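Mundley Winds > Taking part > Reed trial

Players wanted for our autumn reed trial

October

We are looking for 12 clarinet and saxophone players to try a new cane reed during four weeks. The reeds are cut in our workshop in Mundley. 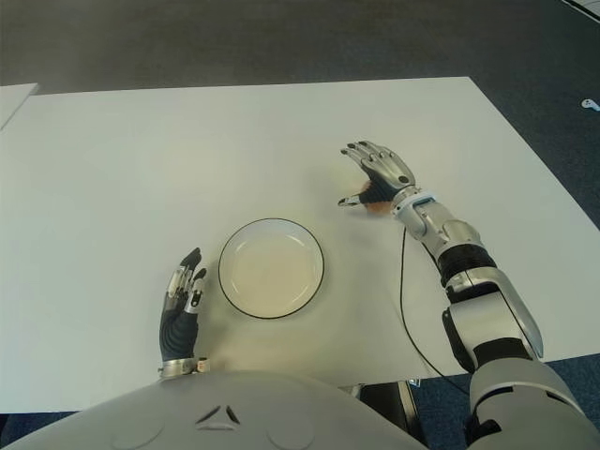 Enard Howlader

You should play at least three times a week, alone or in a group. Beginners are welcome - we need their opinion also. Each player receives a box of reeds in two strengths and a small notebook. Please write a few words after every practice: the tone, the low notes, how quickly the reed becomes tired.

On the last Sunday we meet in the Brustovora rooms to play together and compare the notes. Tea is offered, and travel is paid up to 100 pounds.

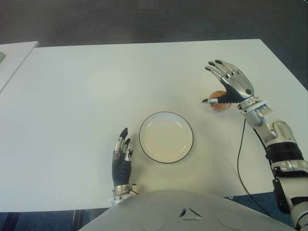
How to apply

Send us your instrument, your mouthpiece and your usual reed strength, in not more than 300 words. A recording is not necessary.

Contact | © Mundley Winds | Back to top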